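Tralora Floor Scrubber Evaluation, Second Progress Report to the Ortner Fund
Pirnberg site, reporting period ending June
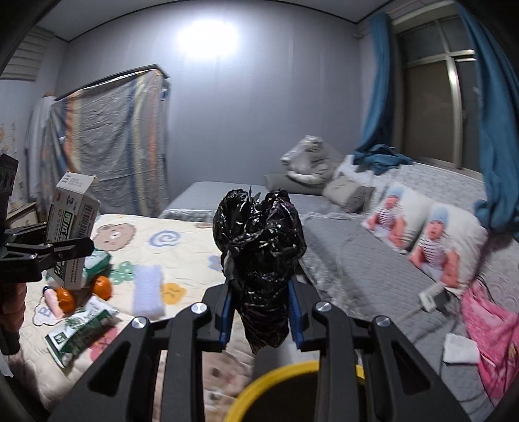
The evening shift at Pirnberg reported that the scrubber left a wet strip along the left side on every turn, and asked whether the rear squeegee could be changed before the next period instead of at the end of the trial. The squeegee was changed in the second week of the period. The change and its effect are covered under Water Pickup below.

Scope

The grant covers a comparison of the Tralora walk-behind scrubber dryer with the Rornus unit already in service at Pirnberg. Both machines are run on the same three floor types: sealed concrete in the loading hall, glazed tile in the wash area, and sheet vinyl in the corridors. The work plan calls for equal running time on each surface. This was met for concrete and vinyl. Tile is behind plan, as the wash area was closed for drain repairs during part of the period.

Running Time

The Tralora unit logged 236 hours since the start of the trial. The hour meter is read at the start and end of each shift and entered on the machine sheet. Two entries were missing and were filled in from the charger log. The Rornus unit has no hour meter, so its running time is taken from shift sheets only and should be treated as less exact.

Water Pickup

Pickup is measured by comparing the volume of solution laid down with the volume drained from the recovery tank after a fixed route. With the original squeegee, the Tralora unit recovered less on left turns than on right turns. Inspection showed uneven wear on the rear blade and a bent mounting bracket on the same side. The bracket was straightened and the blade replaced with the harder grade supplied by the manufacturer.

After the change, recovery on concrete and vinyl was above 90 percent in all test runs. Left and right turns now give the same result within the error of the method. On tile, water remains in the grout lines with either machine, and no blade setting tried so far has made a useful difference. A softer blade is on order for the tile runs.

Battery and Charging

A full charge takes 12 hours on the charger supplied. This is longer than the gap between the evening and morning shifts, and on several occasions the machine went out partly charged. The shifts were told to log the charge indicator before leaving the bay. A faster charger is available from the dealer but is not in the approved budget. A request is attached as Annex B.

No loss of capacity has been seen in the batteries. Water levels in the cells were checked monthly and topped up once.

Faults and Downtime

Downtime for the Tralora unit in this period was 19 hours. The largest part was waiting for the squeegee blade. The remainder was due to a blocked suction hose and a float switch that stuck in the closed position and shut off the vacuum motor with the recovery tank partly full. The switch was cleaned and has worked normally since. Rinsing the recovery tank is now part of the end-of-shift procedure – the earlier instruction only called for draining it.

The Rornus unit had one fault, a worn brush drive belt, replaced from stock on the same day.

Budget

Spending is within the approved amount for parts and detergent. Labor is slightly over, owing to the extra pickup tests after the bracket repair. No transfer between lines is requested, apart from the charger in Annex B.

Next Period

Tile runs will resume when the wash area reopens, with both the current blade and the softer grade. Noise readings, postponed from this period, will be taken in the corridors at 6 a.m. before other equipment is started. Detergent use per route will be reported for both machines in the same table. The brush wear figures will follow once the second set has been measured.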